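Sorkaditz group, June catch-up, notes by Zarmeena Gondal

I'm typing these up from my scribbles, so shout if I got you wrong!

Bagging task. Ghumman went through the Nudau comparison: same policy, trained once on the head view only and once with the wrist views added. Over 600 trials the head-only version kept missing the paper handles, and adding the wrist views cut those misses a lot (I was surprised, I'd bet against it). We now have 2,090 demos cleaned. Hanosik wants the soft handles scored separately from the bag opening, and we all said fine.

Stuff that's still bugging us: 4 of the demo folders have clocks that don't line up. I'll re-sync them. Ghumman thinks we should drop them and move on, and we went back and forth on that way too long.

Next: three new object layouts before we touch the training settings again. Hanosik picks the objects.

Write-up: methods section is mine, results go to Ghumman. We stopped at 4 because the room was booked.
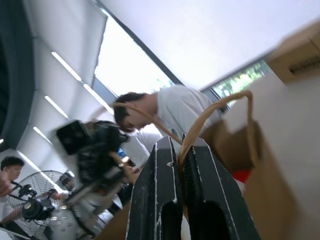
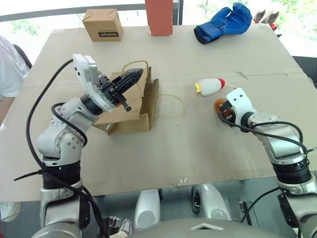
Bagging task, wrist view first, then head view.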